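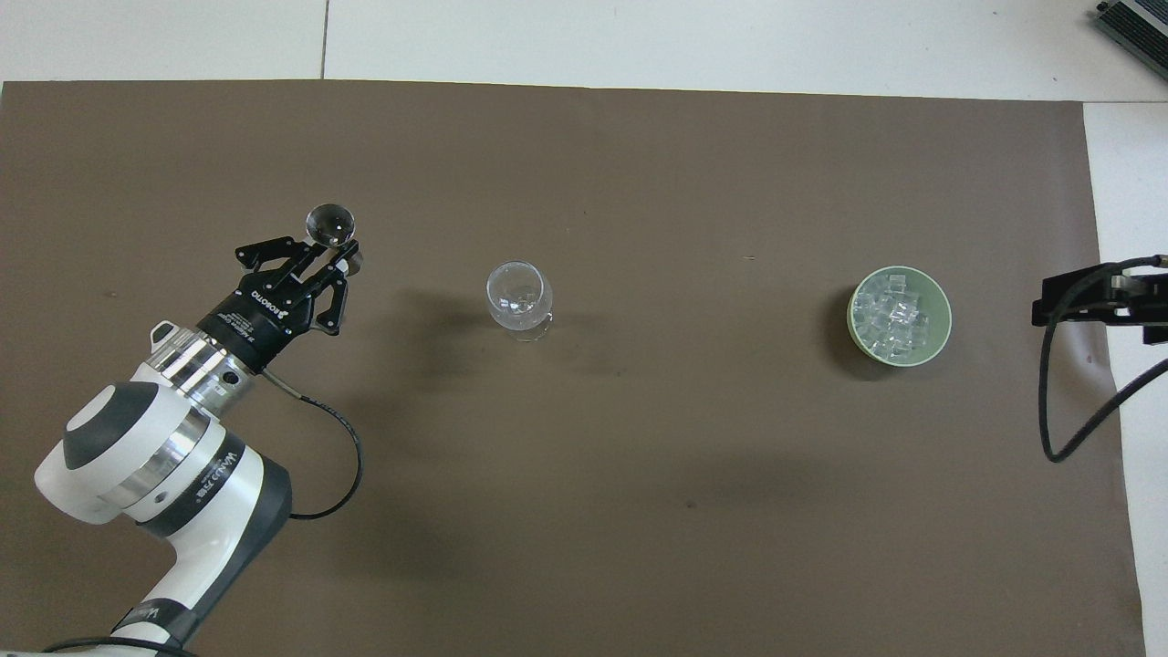 Talk notes: Clear glass on brown paper, and why I don't buy the rules

5 min read

Opening. Don't thank everybody, just start. Ask who has been told to shoot or show clear glass on black velvet. Most hands will go up. Ask who has tried anything else. Wait.

My position, so they can argue with it: most of what gets taught about laying out glassware for a table display is habit. Somebody did it in a catalog once and it looked expensive. I've read the Brultard handbook front to back and it gives one line to the choice of ground. One line, and it says "neutral." Neutral compared to what?

Point to the slide. Dark brown paper, nearly the whole work surface. A clear ball and a small stemmed glass. Look at the ball first. One bright highlight on top, and the brown comes straight through the body of it. People call that a fault. They say the glass has "gone muddy." I'd say it's clear glass doing what clear glass does, and if you don't want brown in it, don't put it on brown.

Ask the room: does the brown bother you? Let them answer before I go on. Last time at Clalurico I talked over them and lost the back rows.

The stemmed glass. Small, rounded bowl, short. I keep hearing that small stemware has to be raised on a block or it "disappears." Does it? It's standing in the middle of the mat and I can find it fine. Whether I could find it from across a shop is a different question, and I don't know the answer. Say so. Don't pretend to have tested it in a shop.

Paper against cloth. Cloth people will object here. What I'll give them: paper creases, it shows water rings, and you can't wash it. What I won't give them: that cloth is kinder to glass. A short stem on folded velvet wobbles. I have had more near misses on velvet than on anything flat. The Dolter felt is better than velvet but it sheds, and then you're picking lint off a bowl with tape while the client looks at the clock.

Polishing. I was sent the Ackroyd cloths to try, and I was told they'd leave no haze. I did 43 pieces with them and 52 with an old cotton dish towel. I mixed them up and asked Costel Kadrić to sort them back into two groups. He couldn't do it. He's been handling glass a lot longer than I have. One man, one afternoon, so it's no proof of anything, but I'm still using the dish towel.

(If somebody asks about gloves: I wear them for the ball, not for stems. Cotton gloves on a thin stem make me nervous. Expect pushback.)

Grouping. The usual advice is odd numbers. Five pieces, never four. I've asked for the reason and have been told "the eye likes it." Whose? A few pieces on a big sheet of brown is plenty to talk about, and there's room to set one down without hitting the other. Go back to the slide for this if there's time.

Round things. A glass ball on a flat sheet needs a ring or a dent under it. I am not sceptical about this one. Balls roll. Mention the chipped one from March and move on, it isn't a good story.

Questions I'd like to get: how dark is too dark, does matte paper beat coated, what do you do about overhead lights. On the lights I have opinions and very little evidence. If we run over, skip grouping and keep the polishing part.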